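Household robots still slow with small chores, trial finds

A trial of two-armed table robots has given a mixed answer to a question many shop owners ask: can a machine do the small daily work yet? The project, called Drudura, looked at simple tasks such as sorting little tools and putting packets in their place. Its first results came out in June.

The work is done on a white table with walls on three sides. Two arms stand at the front and share the job between them. According to the project's report, the arms made 2,574 attempts, and 335 of these had to be stopped by a person.
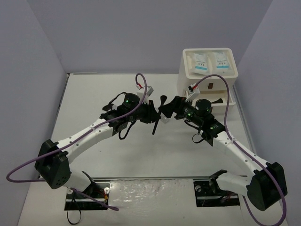 Large, firm things cause few problems, the report says. Thin things are much harder. A handle can turn between the fingers, and then the second arm must find it again in a new position. A person corrects this without thinking, but the machine often begins the whole movement from the start.

Sumov, a company which sells cleaning supplies to small shops, followed the trial and is interested in the tidying of counters after closing time. It said that speed is not so important at night, but that a dropped item on the floor is still a problem in the morning.

Mixed items are the next difficulty. A black long-handled brush, a pair of thin tweezers and a clear plastic tube each need a different grip, and clear plastic is not easy for cameras to see.
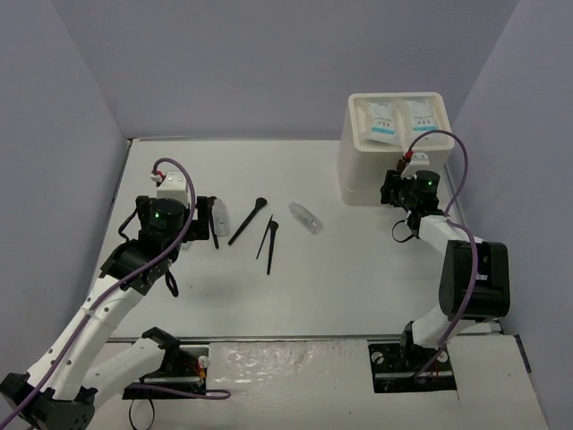
What comes next

The Ragnarsson store in Zindach will try the same kind of arms in its back room for two months. They will fill small boxes and return tools to drawers, and the staff will write down each time they must help. The store does not plan to change any working hours during the test.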